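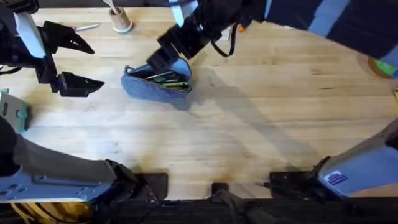

Cahier no 8, p. 9

10/04/2020. Repris le dépouillement du fonds Hornine, liasse des effectifs. Le registre d'août donne 2780 hommes pour le régiment à son arrivée au dépôt de Brustico ; l'état de solde du même mois n'en porte que 2690. L'écart ne vient pas d'une erreur d'addition, j'ai refait les totaux par compagnie. Je penche pour les détachés à l'intendance, rayés de la solde mais maintenus au registre – à vérifier sur les feuilles de mutation.

Cote à corriger dans mon inventaire : la sous-liasse des chevaux est classée avec les vivres. Papier acide, encre passée sur les deux derniers feuillets, lecture lente. Transcription faite jusqu'à la compagnie hors rang.

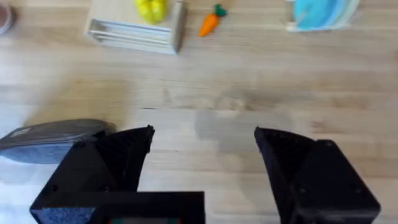 Pourquoi l'état de solde est-il inférieur au registre ?
Les détachés étaient payés par le service qui les employait et sortaient donc de l'état régimentaire.

Cela reste une hypothèse. L'édition Kashyap reprend le chiffre du registre sans citer l'autre pièce, et la note sur Brerkeven en dépend entièrement. Si les mutations confirment, il faudra reprendre le tableau des pertes, colonne des présents comprise.

Demain : feuilles de mutation, puis le journal de marche. Demander la reproduction du feuillet taché. Racheter des chemises neutres, format supérieur.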